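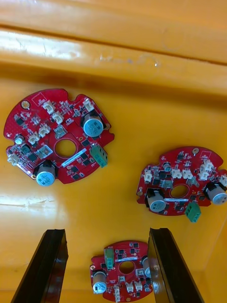
Amarachi Amadi asked first whether the Zelance cell can pick round boards that aren't stacked or lined up, and whether it needs a fixture to do it.

Home | Products | Cells | Open Days | Contact

Zelance Assembly Cell – Open Day Notes
Jul 7, 2019 – by Olanrewaju Akpan

No fixture is needed. Boards go in a plain plastic tray and the two-finger gripper works straight from it. Visitors at the Ustico hall could stand at the bench and watch the board work up close.

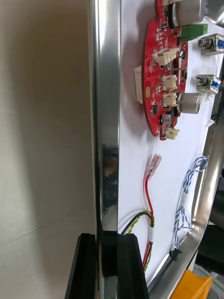 The cell comes with one arm, the gripper and a wrist camera. It takes up to 100 stored part types, and we had 20 loaded for the day. Change of job is done from the panel – no laptop.

Wire harnesses are harder than boards, as they bend and tangle. We advise a separate tray for them.
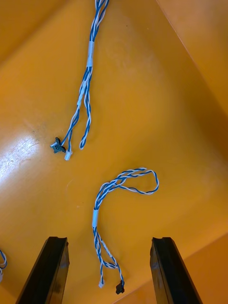
Booking a visit

The next open day is in February. Write to the Zedell sales desk and quote part 319.

© Zedell | Contact | Back to top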